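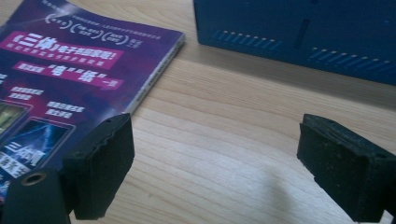 Measuring the pause before a word

Ask a group of adults for the word that means a fear of enclosed spaces and most will give it at once. Ask for the instrument a sailor uses to measure the height of the sun, and a fair number will stop, frown and report that they know the word but cannot say it. Psychologists call this the tip-of-the-tongue state. It has been studied for well over half a century, and there is still no full agreement on what is blocked, or whether anything is blocked at all.

Joscha Kramer has spent much of his working life on the question. His group at Namport keeps a list of 305 definitions, each pointing to a single uncommon word. A participant hears a definition through headphones and presses one of three keys: known, unknown, or on the way. The last response opens a short set of further questions. What is the first letter? How many syllables? Does another word keep coming to mind in its place?

The most recent series produced 3,689 responses, and each session was limited to 100 definitions. Kramer's earlier sessions were longer, but he found that tired participants pressed "on the way" for words they had simply never learned. The shorter format reduced this, though it also made the estimates for any one person less stable.

Two accounts

The older account holds that a similar word comes up first and stands in the way. A person looking for "sextant" finds "compass", and the wrong word, once active, is hard to set aside. The second account treats the wrong word as a by-product. On this view the meaning has been found, but the link from meaning to sound is weak, and neighbouring words appear only because the search has nowhere better to go.

The two are difficult to separate by asking people what they experienced. Kramer's approach is to supply the wrong word himself, on screen, just before the definition is heard. If the blocking account is right, this should lengthen the pause. In his data it does so for words close in meaning and has little effect for words close in sound — a result that gives neither side everything it wants.

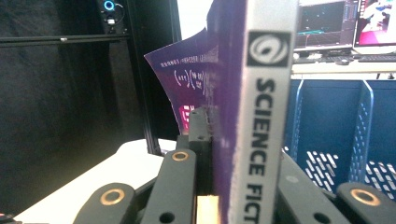

Names are a separate problem

Proper names fail more often than common nouns, and the usual reason given is that they carry little meaning. To test this the group taught 26 participants a set of made-up surnames and place names, among them Brornetti and Uletti, each paired with a face or a map. Half were told that the name was also a trade. Recall on the following Tuesday was better for the trade group, by a modest margin. A shorter item, Từ, was included to check whether length alone could explain the failures. It could not, although a single item is weak evidence and Kramer plans to add more.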